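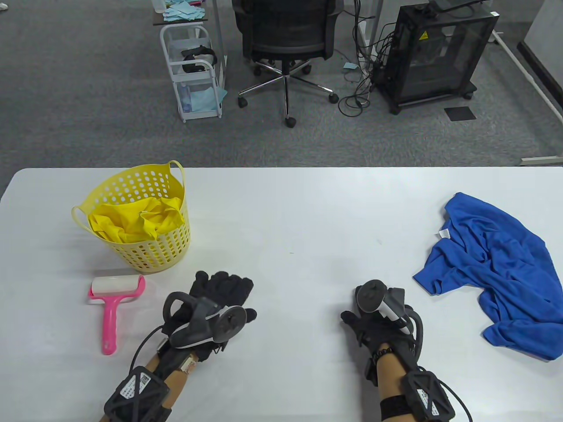
Commercial laundry operator Tremano will spread its first robot purchase over two budget years, the company said in February. The plan sets aside money for two folding stations in the first year and holds back the rest until the stations have run on real orders.

Harvey Thibodeau, who manages equipment purchasing at Tremano, said quotes from three suppliers differed most on setup and training, with the arms themselves priced close together. 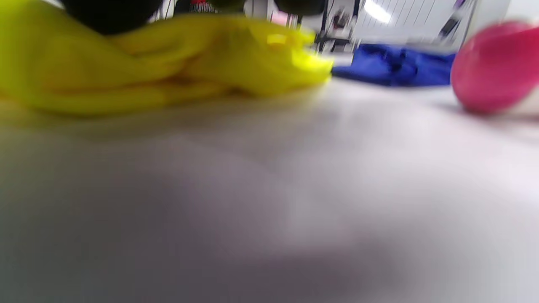
Yellow and blue cloths on the table during folding work.

Teaching the system each garment type is a separate line in the budget. Tremano expects to need more than 740 recorded demonstrations before the first station can be accepted, starting with T-shirts and other small items. Sheets and fitted linens are left for later.

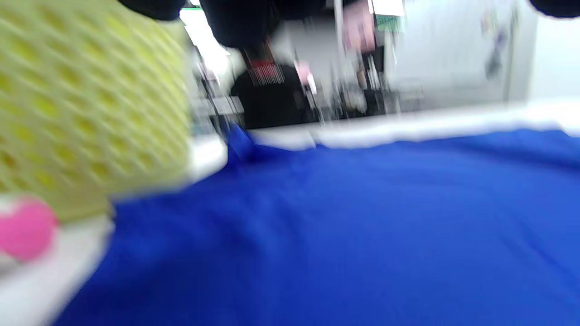 The contract under discussion with Andavberg, the preferred supplier, runs for 18 months and includes service visits and spare parts. Grippers are treated as wear items and would be replaced every six months.

"We budgeted for the machine first and the work around it second, and we had to go back and redo the numbers," Thibodeau said.

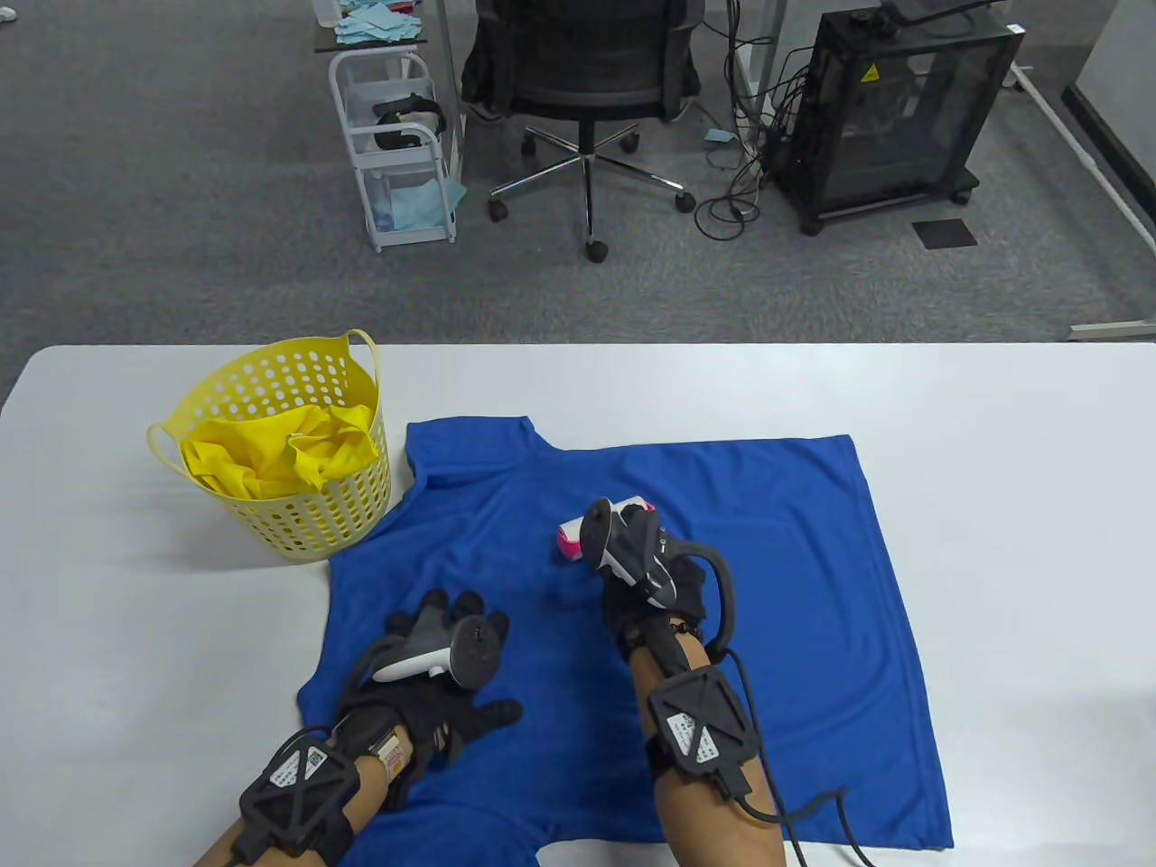 Theda Janssen, operations lead at the main plant, said floor space also has to be settled before an order is placed. Each station needs a table, a computer and clear access for carts. A decision on the second year's spending is due after the first station passes its acceptance test.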